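Purkton Office Services Forum
Board: Furniture and Supplies
Thread: Desktop organizers, open tray or lidded top?

udora_facilities
Our Udora office is replacing the desktop organizers at 600 workstations, and a model must be settled by March. The current candidate is a light wooden unit with four drawers and an open tray on top. I would be grateful for the views of members who have used this type. My concern is the tray, as staff tend to fill it with whatever is nearest.

gebru_stores
We have used the four-drawer type for 8 years and recommend it. The tray should hold only what is used daily and stands upright. Ours has a narrow compartment and a wide one. Small items belong in the drawers, wide drawers for paper goods and narrow ones for clips and labels.
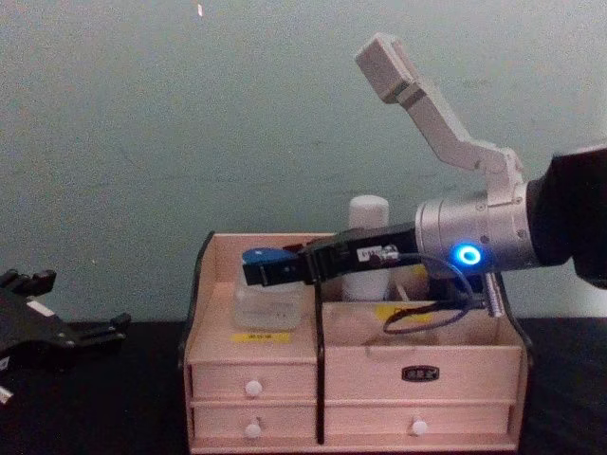
Re: Desktop organizers, open tray or lidded top?

records_room_2
I must respectfully disagree with the previous poster. A bottle or a tub with a lid does fit in such a tray, but unpainted wood marks easily. Our branch withdrew some 700 units on that account. We now require a liner in every tray -- felt is adequate.

gebru_stores
The point about liners is accepted. I would not extend it to a general objection. Yellow labels on the front rim of the tray have served us well, one to each compartment, and items are returned to their places.

puvero_admin
Has either of you had difficulty with the knobs? On our units the round white ones work loose. The wide upper drawer has a black nameplate in place of a knob, and several staff members have asked how it is meant to be opened.

records_room_2
The knobs should be tightened once a year. With regard to the nameplate, we pull the drawer from its lower edge. I consider it a poor arrangement.

udora_facilities
Thank you all. I will request a price with liners included and a knob on all four drawers. If the supplier declines to change the nameplate, I will post the reply in this thread.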